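Our council's "simplification"

The council published its simplification plan in April and I finally sat down to read it. It runs to 32 pages, and the part that matters is on page 16, where building inspections for rented homes move from the council to firms picked and paid by the landlords.

I wrote to my councillor, Eluned Gronow, to ask who had wanted this. She replied within the week, which I appreciated, and said the change had come out of talks with "local partners". The only partners listed in the appendix are Skesell and Mundent. Both manage flats here. Tenants were given 3 weeks to send in comments, over the school holidays.
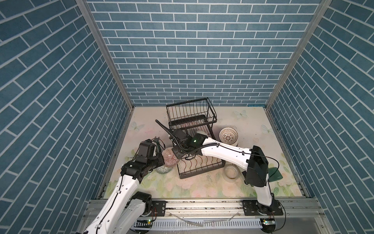
Rules on rented housing are dull to read, and most of them are there because something once went wrong. My friend Fadime Yaman rented a ground-floor flat from Skesell and spent up to 8 months asking for someone to look at the damp. A council inspector came in the end and wrote a report, and the repairs were done. Under the new plan Skesell would choose the inspector. I can guess how much would get looked at — a wall in a blue brick pattern and a floor covering with pastel flowers and butterflies on it can look perfectly cheerful, and neither says a thing about what is behind or underneath.

The plan says the council will save money. It doesn't say how much, or who will check the firms' work. I have asked for both figures in writing.

The full meeting votes on it next month. Ozan Tokgöz is speaking for the tenants' group and would like more people in the public seats. I'll be there.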